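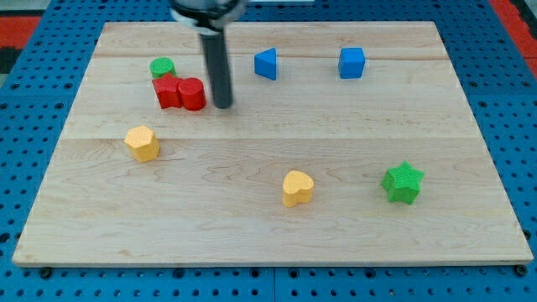
According to Toshiko Ueda, the first thing to rule out is the program, and she asked that the full stop log be posted before anyone recommended new parts. The log has now been added to the original post below.

Robot arm stops with a contact fault before it reaches the block
Posted in: Cesunwood Help Community > Tabletop Arms > Faults and Safety
Friday, June 4, 2021

Our training center operates one Tedeo arm fitted with a single cylindrical finger. The task is simple. The finger moves over a wooden board set with small colored blocks, comes down beside a block and pushes it to a new position. The arm is controlled by the Ledesma software supplied with it.

The arm completed 3,618 pushes without a recorded fault. Since a restart last week it has stopped repeatedly during the downward move. The controller reports "unexpected contact" and holds the arm in place. On 4 occasions the finger then pressed into the board when the stop was cleared, and on the last of these it left a dent in the wood. No person was near the arm at the time. We have suspended use until the cause is known.

The log for the most recent stop reads as follows:

MOVE DOWN started
CONTACT LIMIT exceeded, axis 3
HOLD
RESUME by operator
CONTACT LIMIT exceeded, axis 3
HOLD

The board has not been replaced. The height of the table was checked and is unchanged. We would be grateful for advice on whether this is a fault in the arm or in its settings.

Zikotgate Training Center

Toshiko Ueda
Thank you for adding the log. Both stops are on the same axis and the second follows directly after the resume command. This is consistent with a tool length that is set too short. The controller believes the tip of the finger is higher than it is and continues the downward move until it meets resistance.

Please open the tool page and read the stored length. A restart can return this value to the factory setting, which on our own arm is 295 mm. If your finger is longer than the stored value, the difference is the distance by which the arm will attempt to enter the board.

I recommend the following order of work.

Press the emergency stop and confirm that the arm does not respond to commands.
Measure the finger from the mounting face to the tip.
Release the stop, enter the measured value and save it to permanent memory. Saving to the session only is the usual reason the fault comes back.
Run the move at the lowest speed with the board removed.
Replace the board and repeat the move over bare wood, well clear of the blocks.

The resume command should not be used after a contact stop. It repeats the same move from the same position — the dent in your board is the expected result. Raise the arm by hand control first, then restart the program from its beginning.

wrenchbox
Had the same thing. Raised the contact limit to 9 and it went away.

Taner Özkan
I must advise against the reply above. Raising the contact limit does not correct the position of the arm. It permits the arm to press harder before it stops, and the limit is part of the protection for anyone working at the table. If it has been changed, it should be returned to its earlier value before the arm is used again.

I agree with the advice on tool length and would add one check. Inspect the collar that holds the finger. A loose clamp allows the finger to slip, and the measured length will then be wrong again after a few pushes. Mark the finger at the edge of the collar with a pencil line, run the arm slowly and see whether the line has moved.

If the length is correct and the clamp is tight, the sensor on axis 3 should be tested by the supplier. Please keep the arm out of use until that test is done.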